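4.2 Shelf height and repeat purchase in small grocery stores

The second part of our study turned to a question that shopkeepers in Fluvdale had been asking us from the start, and we were delighted to have enough receipts to take it on. Over one season the Gallardo store and the Kelico store together gave us 1077 baskets with at least one snack item, of which 889 could be matched to a shelf plan. Prultwood supplied the plans, redrawn each time a product moved!

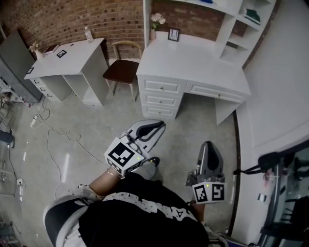

Does a snack sell better at eye level than near the floor? In our matched baskets it did for first purchases, but shoppers who had bought the same snack before found it at any height.

This split between new and returning buyers is the most exciting result in the section. Earlier work on large supermarkets treats shelf height as a single effect, and in a big store it may well be one. In a small store, where the same people come in several times a week, habit seems to do much of the work. Moving a familiar item from 100 cm down to 80 cm left its repeat sales almost flat, while a new item moved the same distance lost ground quickly. The pattern held in both stores, although Kelico rearranged its end shelves in September and we dropped those weeks.
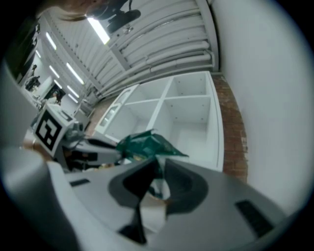 Figure 3. Dark green glossy package near a white open shelving unit.

We did not test price labels, and package color was left out of the model. Both would be wonderful subjects for a follow-up with more stores.

Comments (3)

shelfwatcher: Great read. Were the dropped weeks left out for Gallardo too, or only for Kelico?

m_retail: We run a corner shop and see the same thing with crackers. Regulars will bend down for them.

tallyho22: Would love to see the model with package color added.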